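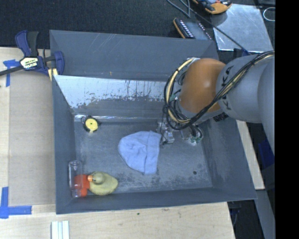

**Figure 3.** The picking cell used for remote demonstrations. The knitted hat lies close to the gripper fingers.

### 3.2 Collecting demonstrations by remote control

We collected all demonstrations for the picking task by remote control, with the operator seated at a desk in the same room and moving a hand controller. Guiding the arm by hand was tried first and dropped for this task, as the operator's forearm blocked the fixed camera for much of each approach. The objects were chosen to differ in shape and stiffness. In Figure 3 they include a light blue beanie, a clear plastic bottle and a yellow toy duck, all on the floor of a grey bin with sloping sides. The bin is clamped at its rim so that contact with the walls does not shift it during a run.

Four operators took part: Görtz, Şimşekoğlu, Ross and Appiah. Two had used the Addo controller before. The others practised for 32 minutes each, and nothing from these practice runs was kept. An operator was told which object to pick but was free to choose the direction of approach and the point of grasp. We gave no target time. A demonstration began when the operator pressed the pedal and ended when the object had been lifted clear of the rim, or when the operator gave up.

In total 2,458 demonstrations were recorded. We removed those in which the controller link dropped out or the pedal was pressed by mistake, leaving 2,409 for training. Failed grasps followed by a second attempt were kept in full. An earlier policy trained only on clean first attempts tended to close on air and then carry on with the lift, and we wanted the new data to contain examples of recovery.

Soft objects needed a different style of control from rigid ones. With the hat, operators usually lowered the fingers until they touched the fabric and pinched a fold, whereas with the bottle they tried to line the fingers up across its width. Objects lying against a wall were harder. Ross and Appiah often pushed such an object towards the middle before grasping it, while Görtz preferred to tilt the wrist and come in along the slope. We did not ask them to agree on one method, and both appear in the training set.

The controller scales hand motion down by a fixed factor near the bin floor. Şimşekoğlu found the change in scale abrupt, so it was spread over the last 18 centimetres of descent from May onwards. Demonstrations recorded before the change are marked in the data and are compared with the later ones in Section 4.1.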